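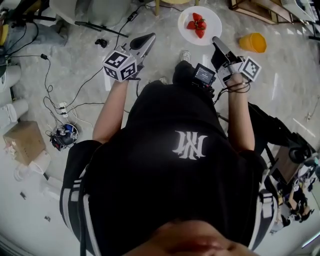

3.2 Floor-level serving and clearing

Figure 2. Floor-level task with a round white plate, four strawberries and an orange plastic cup.

The second group of tasks concerns food and tableware placed on the floor. Most published work on household tidying assumes a table or counter at standing height. In the homes surveyed for the Gundley study, however, a large share of snacks was eaten at floor level, mainly by families with young children, and the plates and cups stayed there until an adult cleared them. We therefore treated the floor as a serving surface in its own right and gave it the same number of sessions as the kitchen table.

Figure 2 shows one arrangement from this group. Four strawberries sit together in the center of the plate, and the cup lies on its side to the right of it, with the opening toward the plate. The floor is pale gray, polished and streaked like marble, and it reflects the light in several places. Participants at the Druvgate site mentioned reflections of this kind more often than any other feature of the room. Several reported that they had misjudged the near edge of a white plate against a light floor, a difficulty that did not come up on the darker boards at Aranda.

Each session in the group followed the same written instructions. The participant was asked to set the cup upright, to move the fruit from the plate to a bowl one piece at a time, and to return the plate to a marked shelf. The order of these steps was left open. Of the 200 sessions retained for analysis, 100 took place on the floor and 100 at the table. A further 17 were excluded before coding, in most cases for an incomplete record of the final step.

Strawberries were chosen after a short pilot in December. Grapes rolled too far when dropped, and apple slices turned brown during longer sessions and had to be replaced. Strawberries bruise under a firm grip, and the bruise can be scored by eye at the end of a session. The leafy cap also matters. Participants who took the fruit near the cap left fewer marks than those who closed on the widest part, although the caps came away in a small number of cases and were then recorded as separate items.

The cup presented a different problem. A light plastic cup lying on its side moves when touched on the rim, and on a smooth floor it may turn through a half circle before it stops. Participants handled this in 2 ways. Some brought the cup against the plate and used the plate as a stop - a method that worked well but sometimes shifted the fruit. Others took the cup by the wall near its base and raised it in a single movement. The second method was slower at the first attempt and more reliable in later ones.

Posture was not controlled. Participants could kneel, squat or sit, provided that both hands could reach the plate. Shoes were permitted at all sites except Brurnen, where the house rules did not allow them. Chairs and other furniture remained where the household normally kept them, and the working area was set out in the open floor beside them. This choice reduced uniformity between sessions but kept the rooms close to their ordinary use.

Coding was carried out by two readers working separately. A plate was scored as cleared when no whole fruit remained on it; juice and loose leaves were noted but did not affect the score. Disagreements were limited almost entirely to the bruising scale, where the middle grade proved hard to apply to very ripe fruit. Results for the table sessions, which used the same plates and cups, are reported in Section 3.3.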